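Toy libraries in Ollimham and Staltgate to adopt "a square for everything" sorting tables

OLLIMHAM, August 2019 – Families who borrow from the Ollimham Toy Library will soon notice a change at the returns table, and it comes down to a few rolls of blue tape. De Graaf, the family-run toy lending service that has looked after children in Ollimham and Staltgate for 30 years, is bringing in a new way of sorting the cars, blocks, puzzle pieces and other small treasures that come back over the counter each week.

The idea could hardly be plainer. A large tabletop is marked off into squares with strips of blue tape. Returned toys come out of their bins, each kind is given a square of its own, and from there every piece can be checked, wiped down and put back with its set. Anyone who has ever emptied a bag of mixed-up toys onto the living room floor and wondered where on earth to begin will understand why we are so fond of it. 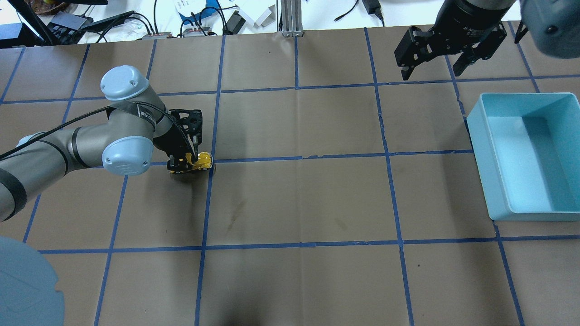
De Graaf now lends from a collection of nearly 3,000 toys, and a great many of those have small parts that like to wander off. A car turns up in the farm set, the farmer turns up in the tea set, and a child who has waited patiently for a turn with the garage finds it one vehicle short. We have all seen the little face that goes with that moment – and we would like to see a good deal less of it!

Laying out a table takes no special skill. Two long strips run one way and two run the other, which gives nine spaces, and the tape is pressed straight onto the surface. We tried trays, we tried mats, and for one rather trying season we tried muffin tins, but an open table has won us over. There are no edges to reach across, and a square can be made bigger or smaller with a fresh piece of tape whenever a set calls for it.

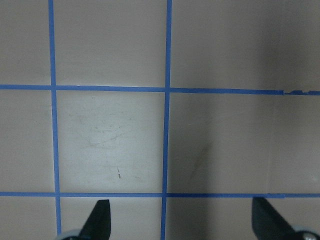 Blue tape marks out the sorting squares, with the center square ready for the next set.

Tape does get worn, of course, and a strip will tear or lift at the end after enough sleeves and elbows have gone over it. Our advice to anyone trying this at home is to leave a scruffy end alone until the whole strip needs changing, and to keep a spare roll in the drawer. 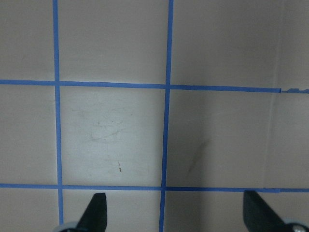 De Graaf Toy Lending – News Release – Page 2

The new tables will be in use at both branches from September. Protwood, the furniture workshop in Staltgate, has kindly agreed to supply extra tables for the busier months, and we are very grateful to them for their patience while we made up our minds about the height.

Borrowers do not need to do anything differently. Please bring toys back in the bin or bag they went home in, and tell us at the desk if a piece has gone missing. We would much prefer to hear about it, and there is no charge for the odd lost block.

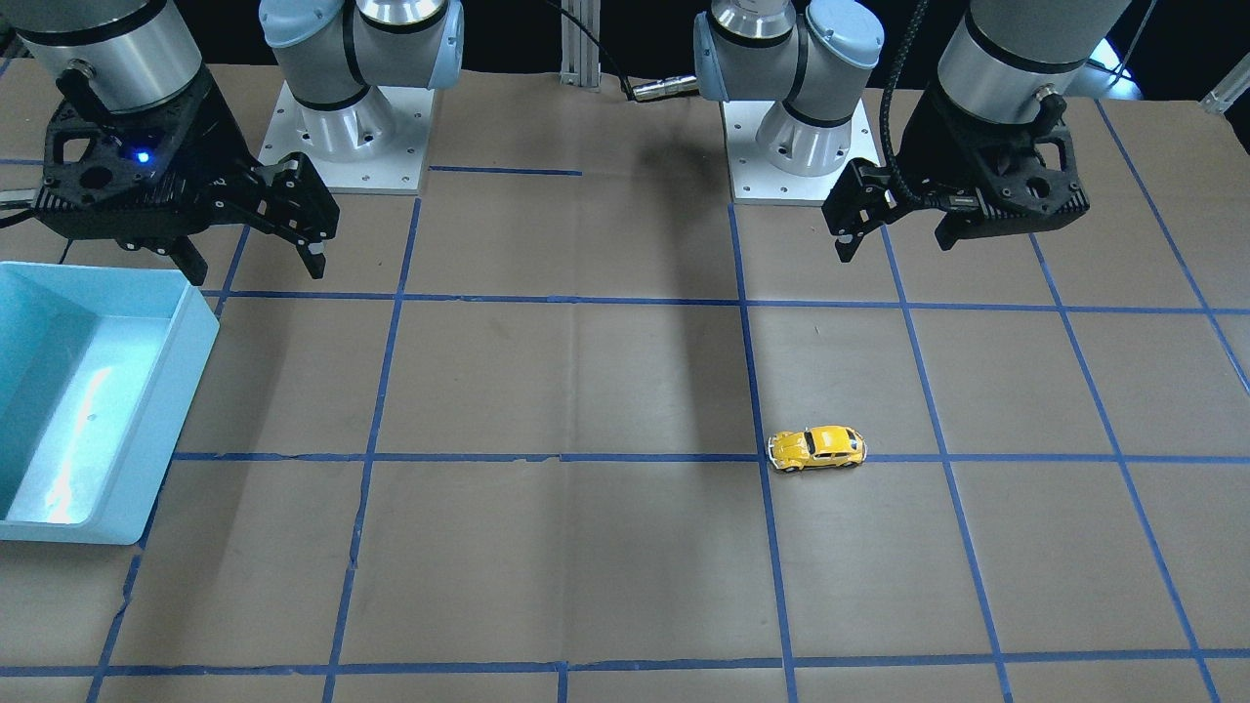

For those who like to cover a table before they start, brown kraft paper does nicely. Creases and wrinkles do no harm, and the sheets can overlap where one is not wide enough. Put the tape down over the top and you have a sorting table for a rainy afternoon, a classroom or a church hall sale.

A short printed guide to setting up a table will be free at both branches, with 500 copies to give away while they last. Schools and playgroups are welcome to ask for a small bundle.

About De Graaf
De Graaf lends toys, games and puzzles to families, schools and playgroups from its branches in Ollimham and Staltgate. New members may join at either desk during opening hours.

Press inquiries may be left at the Ollimham branch desk.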